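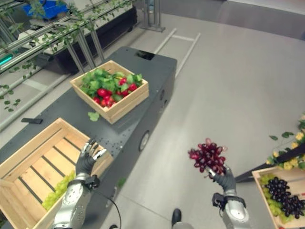 How to Set Up a Produce Display in Wooden Crates

Posted 01/04/2023

Slatted crates are an easy way to show fruit and vegetables at a shop, a market stand or a party table. The steps are the same for real produce and for the display kind. You can finish a small setup in an afternoon.

What you need

Light wooden slatted crates
A cart or low table
Grapes in green, red-purple and near black
Radishes with the tops on
Artificial vines for the background
A potted plant with small flowers
A soft brush and a dry cloth

Step 1. Check the crates

Run your hand along each slat and sand any rough spots. Push on the corners. If one moves, add a screw before you put any weight in it. Our crates came from Ovdale and needed very little work, but the older Stisia ones had staples sticking out on the inside.

A Phillips screwdriver is all you need for this part.

Step 2. Place the cart first

Put the cart in the middle and lock the wheels if they lock. Set the fruit crates to the left and right, close enough to reach without walking. Leave the middle for whatever has the most height. We use radishes there. The leaves are bushy and the red shows up well against a dark gray cart.

If your cart has a perforated top, put a sheet of paper under fresh radishes. Dirt and water go straight through the holes.

Step 3. Fill the radish crate

Group the roots toward the front and let the leaves fall over one side. Don't try to make them even. Pick up loose leaves when you are done.

Step 4. Sort the grapes by color

Lay out all the bunches before you fill anything. Hold each one up by the stem end and see how it hangs. A full side and a flat side is normal. The flat side goes down.

Start each crate with pale green grapes. Dark purple bunches go on top of the green in one crate, piled into a mound so some of the green still shows at the bottom. Red-purple bunches can go in either crate. Tuck small bunches into the front corners, where gaps are easiest to see.
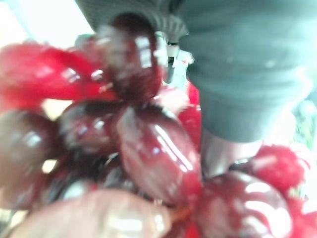

Red grapes up close. A shiny finish picks up every light in the room.

Step 5. Fix the shine

Glossy grapes can look like plastic under strong light, even when they aren't. Move the lamp to the side or turn the bunch a little. Wipe artificial ones with a dry cloth and use the brush between the berries. Leave fresh grapes alone until they are washed for eating.

Step 6. Add the background

Hang the vines from the bars of a rack behind the cart and let the ends trail. Keep them off the produce. Stand the flowering plant near one of the outside crates. Yellow works well next to dark grapes.

Keeping it up

Check fresh grapes every 2 days and take out any soft ones. Artificial bunches need dusting every 3 weeks or so. Ours are from Dostis and have been in use since November. Store them flat in a box with the stems all facing one way, and keep the box out of the sun.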